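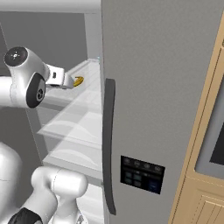
Banana na prateleira de vidro do frigorífico

Terceiro disco em casa própria, quarta digressão, e os Gultow continuam sem vontade de abrandar. O novo álbum, Sukstead, saiu em maio. Desde então, 422 quilómetros de carrinha entre o primeiro concerto e o segundo, depois perdeu-se a conta.

O som? Mais sujo. Guitarras à frente, voz quase enterrada, um órgão que aparece na segunda faixa e nunca mais sai dali. "Olar", o single, é o mais fácil – refrão grande, feito para cantar com os braços no ar. "Dudás" pede paciencia. Oito minutos, duas mudanças de tempo, um final que se desfaz em ruído.

No Porto, 1,229 pessoas numa sala que tremia a cada entrada do bombo. Em Lisboa esgotou: 3,414 bilhetes. Longe vão as noites para 100 amigos numa cave de Braga, com um amplificador emprestado e cerveja morna.

Ao vivo o disco cresce. Muito. O alinhamento muda todas as noites, as canções antigas voltam mais lentas, e o encore fica quase sempre para "Olar" – às vezes só com piano, às vezes nem isso. Em Coimbra cantou-a o público, do princípio ao fim.

Há uma edição em vinil a caminho, com dois temas gravados nas mesma sessões. E mais datas, a anunciar ainda este inverno.

4 nov. 2024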